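The Slow Hour

In October they moved me from the street to the chair. Before that I walked parcels for Darnwood for most of my working life, and my knees know every kerb between the river and the old market. Then the Ravens came, and the company said the walkers would be kept on as watchers. This was true, and I will not complain of it. The chair is a good chair.

A Raven is as high as my hip and it carries three parcels. Before it is allowed on a real pavement it must walk in Carkedon, the practice town. Carkedon is made inside the computer. It has stone, shops, trees and a blue sky, and I have never seen it rain there. My work is to sit before two screens and watch the Raven walk, and to press the grey key when it does something that a walker would not do. Afterwards I must write the reason in a box. The box takes 100 letters. At first I found this too small. Later I found that I seldom knew so many letters about why I do a thing.

The young engineers are polite to us. One of them asked me once why I had pressed the key beside a wall, where the machine had touched nothing. I told her that a door can open. She looked on her screen and said there was no door marked there. I said, yes, but a person walking does not ask if it is marked. She wrote it down, and the next week all the Ravens kept a little more to the outside. I was proud the whole evening, and then I was not so proud, and I could not say why to my wife.

I like best the slow hour, after four o'clock, when the others have gone for tea and the Raven goes at its lowest speed. It was in this hour that I was given route 786.

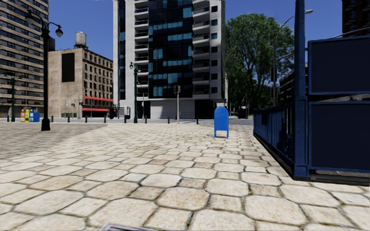
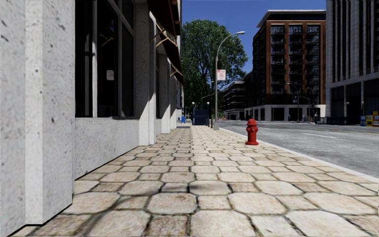
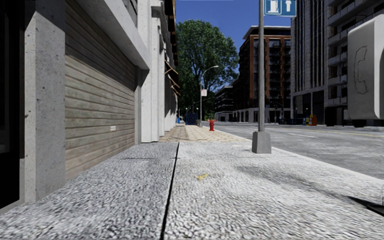 Carkedon, on route 786: the plaza by the subway entrance, the pavement with the red hydrant, and the pavement by the garage door.

I knew already the blue mailbox, the hydrant and the big tree, as one knows the furniture in a hotel. But on that afternoon I leaned nearer to the screen. I had begun to walk. I mean that my feet were moving under the desk, left and right, and when the hydrant came closer my shoulder turned a little to let it pass.

On my old round there was also a hydrant, in front of the Panicker bakery. I used to put my hand on it each morning, on the cap, without thinking. In winter it burned with cold through the glove. I waited for the Raven to come beside the hydrant of Carkedon. Of course it has no hand. It went by at the correct distance and I pressed the grey key.

The Raven stopped. It is made so, it waits until the box is filled.

I looked at the box for a long time. In the corridor someone laughed and a spoon fell in the sink. I thought of the engineer, how she would read my words in the morning and perhaps make from them a rule, and then in every city the machines would slow down at every hydrant – for what? People would stand behind them and be annoyed.

I wrote: Pressed by mistake. Please continue.

It continued. It went on over the stones, neither faster nor slower than before, towards the tree. My tea was brought to me by the man from the next chair, who walked the hill district for as long as I walked the river. He set it down and stood behind me and watched a while. I saw then that his shoes were also moving, very little, on the carpet.

"Which route is it?" he asked.

I told him. He pulled his chair over, and we went together as far as the corner.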